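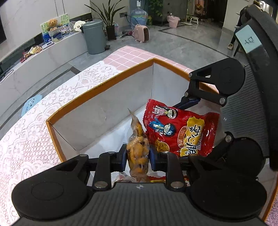 一小包透明包装的零食夹在夹爪指间,下方是敞开的纸箱。右侧那台设备上贴着手写的“右”字。

# 零食袋与时间戳

Kitance 的软件组里流传着一份名叫“不许再犯”的文档,第一条写着:左手是左手,右手是右手。

写下这句话的人是 Vasanthi Ranasinghe。她负责数据管线,就是从两只手持夹爪的录像进来、到一份能喂给训练程序的轨迹出去,中间那一长段没有人愿意在发布会上讲的东西。文档后面还有关于时钟、坐标系和文件命名的许多条,语气逐条恶化,但第一条始终没有被挪动过位置。

事情出在三月。模型在仿真里表现体面,一上真机,两条机械臂就开始互相谦让:左臂伸向箱子,停住,右臂伸过来,也停住,然后双双退回原位,像两个在窄门口相遇的同事。控制组查了控制器的增益,规划组查了碰撞检测的安全距离,各自都找到了一点可以改进的地方,也都改进了。机械臂继续谦让。

最后是 Ranasinghe 在数据里发现,有一批双手录制的片段,左右两路在导入时对调了。设备的外壳上明明有人用笔写了“右”字贴着,人一眼就看得懂。可惜导入脚本不看贴纸,它看的是设备接入的先后顺序,谁先连上谁就是左手。

“脚本是我写的,”她说,“当时的注释是‘暂时这样’。”

## 收拾零食有多难

把袋装零食放进纸箱、再从纸箱里拿出来,这类活儿在机器人行业里属于听起来不值得开会、开起会来又没完的题目。袋子会变形,会反光,会滑,印刷图案的方向跟袋子的方向毫无关系。照片里那包“掌心脆”就斜躺在箱子里,字是侧着的,包装上的卡通小孩也是侧着的。人不会因此迟疑。一个老老实实做检测的视觉模型,则可能先把那两个小孩认成人。

旁边夹爪里那包更麻烦,因为外皮是透明的。Usa Inthanon 做感知,她对透明薄膜的感情已经无法用专业语言表达。深度估计遇到它,时而穿过去量到里面的东西,时而被一道高光拦在外面,同一包零食在相邻两帧里可以前后跳动。她给这种现象起了个内部代号,叫“呼吸”。周报里曾出现过这样一句话:“本周呼吸有所减缓。”据说管理层读了很欣慰,以为在说团队的精神状态。

她后来的办法是不再执着于精确的表面。系统把透明区域标成“不确定”,交给下游自己斟酌,同时更信任夹爪上的指尖:手指合到什么宽度就停了,东西大概就有多宽。视觉给一个范围,夹爪开合量把范围收窄。听上去平淡,做起来要求两路信号讲的是同一个时刻的事,于是问题又回到了 Ranasinghe 桌上。

## 一个叫 Plikport 的东西

Plikport 是 Kitance 内部的对齐工具,名字的来历已不可考,几位老员工给出的解释互相矛盾,共同点是都不太适合印在杂志上。它干的事情很朴素:读入两只夹爪的画面、各自的惯性测量数据和手指开合量,把它们摆到同一根时间轴上,再切成一段一段的动作。

每台设备都有自己的时钟,每个时钟都坚信自己是对的。开录时差一点,录久了又各自漂一点。团队给自己定的线是 8 毫秒,左右手之间的时间误差超过这条线,整段就退回重算。我问为什么是 8,负责规划的 Ashraful Siriwardena 想了一会儿,说因为 10 的时候效果不好,再往下大家就要加班了。

两只手的误差在多数家务里看不出来。倒水的时候,一手扶杯一手提壶,差一点没关系。可袋装零食常常要两只手接力:一只手把上面的拨开,另一只手探进去夹下面那包。时间轴一旦错位,数据里的右手就会在左手还没让开的时候穿过它。模型看多了这种录像,会得出一个合理的结论,即手是可以互相穿过的。

Plikport 早期版本对齐用的是画面里的大动作,挥一下、转一下,两边曲线一比就对上了。这在实验室里很好用,因为实验室的人知道要挥一下。到了别人家里,没有谁会在收拾零食之前先郑重地挥手。Ranasinghe 改成用标记点和惯性数据一起算:一只夹爪的相机看得见另一只身上那枚黑白小靶标时,就拿它校准;看不见时,靠惯性数据硬撑。代码里管第二种状态叫“信仰模式”,有一个计时器专门限制信仰能维持多久。

## 蕾丝桌布的审美问题

软件工程师对室内装修通常没有意见,直到他们的定位算法开始有意见。

手持夹爪要知道自己在空间里怎么移动,主要靠从画面里找特征点:角、边、纹理,凡是下一帧还认得出来的东西。按理说,普通人家里是个富矿,柜子上摆着的、墙边堆着的,处处是细节。Inthanon 说,真正让她头疼的偏偏是那些细节过于整齐的地方。一块镂空花纹的蕾丝桌布,每朵花长得都差不多;一块带白色格子的粉布,每个格子也都差不多。算法在上一帧认准了这一朵,下一帧把隔壁那一朵当成了它,于是轨迹凭空平移了一截,姿态平稳,自信十足。

光滑的地砖是另一类麻烦。地面反光里的柜子会随着视角移动,而柜子本人没有动。算法如果把倒影也当成路标,就会计算出一套住在地板下面的家具。

“我们有一个版本认为那家人有地下室,”Siriwardena 说,“还规划了一条下去的路径。”

修法没什么戏剧性。重复纹理降权,反光面上的点要跟重力方向核对,纸箱的边沿反而加分,因为它有清楚的直线和角,离夹爪又近。麻烦在于纸箱也会被碰歪。于是又加了一道检查:如果箱子上的点集体移动,而远处墙上的插座没有动,那就是箱子在动。如果全都动了,那是人在动。如果全都没动、惯性数据却说动了,就发邮件给 Ranasinghe。

## 3,572 段

左右对调事件之后,软件组决定把手上的双手片段全部重新核一遍,一共 3,572 段。Siriwardena 主张写个分类器自动判断左右,Ranasinghe 主张先看一遍再说。两人争论了一个下午,然后发现分类器需要有人标注过的数据才能训练,而标注数据的方法是先看一遍再说。

看录像的任务落到了 Faith Rweyemamu 头上。她是组里唯一一个在入职前做过影视剪辑的人,这项履历在面试时被认为与岗位无关。她把播放速度调高,左右两路并排,很快练出了一种本事,凭手腕转动的习惯就能判断哪一路是右手。她还顺手记下了一大堆没有人让她记的东西:哪些人先拿大包,哪些人拿到一半会把已经放好的再拿出来重放,哪些人的夹爪会在空中犹豫。

“犹豫”后来成了团队争得最久的一个标签。按 Siriwardena 的看法,演示里的停顿是噪声,应当剪掉,机器人没有必要学会发愣。Rweyemamu 不同意。她拿出一串片段,指出有些停顿之后,人会换一个角度再下手,袋子夹得更稳;剪掉停顿,换角度就变成了一个毫无来由的抖动。规划器看到抖动会把它抹平,抹平以后就是从错误的角度直接夹下去。

争论的结果是 Plikport 多了一个字段。停顿不剪,但标出来,训练时由规划那边自己决定要不要理会。Siriwardena 现在理会了,他要求在这篇文章里写明他是看了曲线以后自愿改的主意。

## 拧 90 度

规划组的办公区在 Femorthorpe 一栋老楼的二层,窗边放着两条机械臂,桌上放着一只纸箱和若干袋已经被夹得相当疲惫的零食。我去的那天是星期五,下午的气氛介于演示和收工之间。

屏幕上跑的是 Ekanayake,团队新写的规划器,名字沿用了某位实习生的第一版代码仓库。它的思路是先不决定怎么夹,而是同时留着几种夹法,等手靠近以后再看哪一种还成立。袋子两端封口处薄而硬,中间鼓,从哪个方向下手差别很大。老规划器在远处就拍板,近了发现角度不对也不好意思改;新规划器到了箱口还在琢磨,手腕能临时转上 90 度。

第一次,手臂下去,转腕,夹住,提起来。没有人说话,因为大家都知道第一次不算。

第二次,它夹住了袋子,也夹住了纸箱里的一片盖子,把整个箱子一起提了起来。碰撞检测对此毫无异议,在它看来,箱子已经成了零食的一部分,而零食是允许被拿走的。

Ngaio Lockyer 负责的测试框架如实记录了这次结果:抓取成功。她把那行日志放大,投到墙上,请大家欣赏。随后的讨论围绕“成功”一词展开,涉及重量估计、开合宽度以及箱子的物权归属。按开合量看,手指合拢的宽度确实符合一包零食加一层纸板;按腕部受力看,重得离谱。两个数都在日志里,只是没有一段代码负责把它们放在一起看。

Lockyer 当场加了一条检查,提起后的重量若跟指间宽度对应不上,就松手重来。手臂松手,箱子落回桌面,声音不小。隔壁会议室有人探头看了一眼,又缩回去了。

我问 Ranasinghe,导入脚本里那句“暂时这样”后来怎么处理。她说已经改了,现在左右手由设备编号决定,编号存在配置表里,另外导入前会弹出一个窗口,请操作者看一眼外壳上的贴纸再按确认。

我又问配置表由谁维护。她打开文件给我看,表头下面第一行是一句注释,署名 Siriwardena,写着“先这样用”。她当着我的面给他发了条消息,然后去拿外套。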